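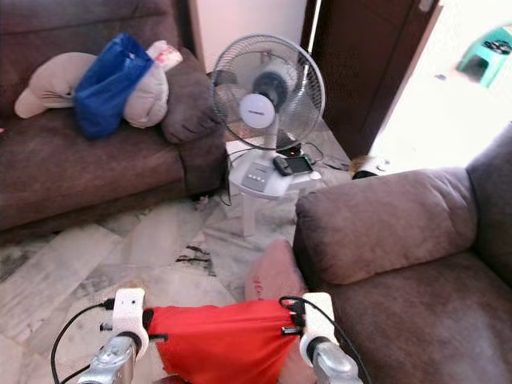
Chapter 6
Air Movement and Comfort in Occupied Rooms

6.1 Introduction

Chapter 5 treated the room as a closed volume that gains and loses heat through its walls, windows, floor, and roof. The air inside was assumed to have one temperature throughout. That assumption is good enough for sizing equipment, but it says little about how a person in the room will feel. Two rooms with the same air temperature can be judged quite differently by the same person if the air in one is still and the air in the other is moving.

This chapter deals with the movement of air across the body. It covers the ways in which moving air removes heat from the skin, the devices used to produce the movement, and the methods used to measure it. Ventilation, meaning the exchange of indoor air for outdoor air, is treated separately in Chapter 9. The two subjects are often confused. A fan that stirs the air in a closed room provides air movement but no ventilation. A slow exhaust duct may provide enough ventilation with no air movement that a seated person would notice.

6.2 Heat Loss from the Body

A resting adult produces heat at a fairly steady rate and must lose it at the same rate if body temperature is to stay constant. Heat leaves the body by four main paths: radiation to cooler surfaces, convection to the surrounding air, conduction to objects in contact with the body, and evaporation of moisture from the skin and lungs.

Air speed affects two of these paths directly. Convection increases with air speed as long as the air is cooler than the skin. When the air is warmer than the skin, convection reverses direction and adds heat to the body. Evaporation also increases with air speed, provided that the air is not already saturated, and it continues to remove heat even when the air is warmer than the skin. The net effect of a fan in very hot weather therefore depends on the balance between these two terms. Section 6.4 gives a method for finding it.

Conduction is usually small for a standing person. For a person who is seated or lying down it can't always be ignored. Thick upholstery covers a large part of the back and thighs, and the covered area takes almost no part in convection or evaporation. In the calculations that follow, furniture is treated as added insulation. Stone and tile floors have the opposite effect on bare feet, drawing off heat faster than wood or carpet at the same temperature.

6.3 The Prasau Apartment

Several worked problems in this chapter use the same set of conditions, called the Prasau apartment. It is a single living room on the second floor of a masonry building in a warm, humid climate. The room has two windows on one outside wall. Conditions are those of a still afternoon in April, with the windows closed unless the problem states otherwise. Full dimensions and surface properties are listed in Table 6.1.

6.4 Terms Used in This Chapter

Air speed is the average magnitude of air velocity at a point, without regard to direction.

Throw is the distance from a fan or outlet at which the air speed falls to a stated value.

Draft is unwanted local cooling of the body caused by air movement. The same air speed may be a draft in one season and a source of comfort in another.

Mean radiant temperature has the meaning given in Chapter 5.

Readers who need to review the units of heat flow should work through the first two problems at the end of Chapter 2 before going on to Section 6.5.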